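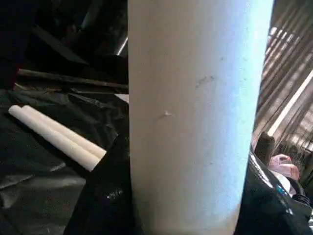
Chalk, in the everyday sense of the word, is a stick of soft white or colored material used for writing and drawing on a rough, dark surface. The name comes from the soft white limestone from which the first sticks were cut, although a good many of the sticks sold today are pressed or molded from gypsum, a different mineral that happens to behave in much the same friendly way under the hand.

Sticks come in a generous range of sizes. The slender kind belongs to the classroom, while the thick kind, often called sidewalk chalk, is made for pavement and for small hands that like to press hard. Many thick sticks taper a little toward one end, a shape that helps them slide out of the mold.

The town of Rorkport was known for its chalk works, Warraich, which at its busiest employed 38 people and shipped its sticks in boxes of 50. The firm of Plasetti later took over the molds and added the thick sticks to the range. A small museum at Brastisholm looks after 997 pieces from the works — molds, trays, labels and a great deal of chalk — and opens its storeroom to visitors each September.

Chalk is easy to live with, but it does ask for a little care. It chips when knocked and picks up gray smudges from nearly anything it touches, and a damp stick turns crumbly and writes poorly until it has had time to dry. Loose sticks are best laid side by side on something that wipes clean, such as a plastic sheet, and kept away from dark cloth, which holds on to the dust with remarkable stubbornness.

See also: Blackboard; Gypsum; Pastel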